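4.2 What people keep in the odds-and-ends bin

I should say up front that this was my favorite part of the whole study, and I probably spent more time on it than the grant deserved. The first paper in this series was all about kitchens, and readers wrote in to tell me (some of them quite firmly!) that I'd missed the real action, the container where a household puts the stuff it can't name a place for. A drawer, a tin, a bucket under the stairs. So for this round Remedios Cruzado and I went back to the same 186 households in Brunley and Estrella and asked to look inside.

We had two simple questions. How do people decide that a small thing is worth keeping, and what do they call the place it goes? The second one turned out to be much richer than I expected. In Brunley almost everyone over sixty says "the catchall," while their kids say "the junk drawer" and their grandkids mostly just point. In Estrella the older word is "the maybe," as in "go look in the maybe," which I had never heard before in my life and now use at home all the time.

We logged 1,487 separate objects, and Remedios sorted them twice, a month apart, so we could see how steady her categories were. They held up well except for one group, the things we ended up coding as "part of something." These are the little caps, clips, feet and brackets that clearly came off a bigger object, though the owner can't say which one. On the first pass she put a lot of them under "hardware," and on the second pass she moved them. I went back and forth on this too. In the end we kept them separate, mostly on the strength of how people talked about them. Hardware gets talked about in the future tense ("I'll need that for the gate") and these pieces get talked about in the past ("that came off something when we moved").

The moving house business matters more than I'd have guessed. Families who had been at one address for more than 10 years kept fewer unnamed parts than the recent movers did, and they were much quicker to throw one out when we held it up and asked. Charito Policarpio, who did the Estrella interviews in Spanish and Tagalog as well as English, thinks the bin works as a kind of receipt for the old house. I like that idea a lot, though I'd want to hear it from more families before I lean on it.

One thing I got wrong early on was depth. I assumed a deep container would collect more, so we measured every one of them, and depth told us next to nothing. What mattered was whether you could see the bottom. When people can see the bottom they treat the bin as a place with a few known things in it, and they can usually list them from across the room. Once the bottom disappears, the list goes too, and from then on they dig. Several people made a little digging motion with one hand while they talked about it, without seeming to notice. Open bins with only a handful of small things in them (Figure 7) belong to the first kind.
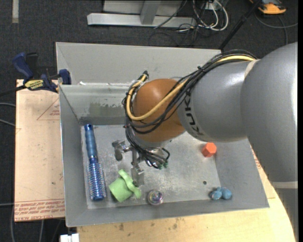
Estrella, June 5, 2022

Figure 7. A handful of small objects in an open grey metal bin.

The day we finished up in Estrella, I reread my notes on the porch of the Dasolden guesthouse and tried to come up with a cutoff, a nice clean number where "few" turns into "many." I couldn't do it. Two neighbors on the same street, with the same model of Dukeo storage tin, gave me opposite answers about whether theirs was full, and I believed both of them.

So we've left it as a judgment made by the owner, recorded in the owner's words, and the full set of answers is in Appendix C. Some 400 of the objects also have a short story attached, told to us at the time and typed up by Charito that same evening. I'd really encourage anyone working on household memory to start there. The stories are uneven, and a few of them are plainly about a different object from the one being held, but we kept those in and flagged them. Section 4.3 takes up the labels people write on lids.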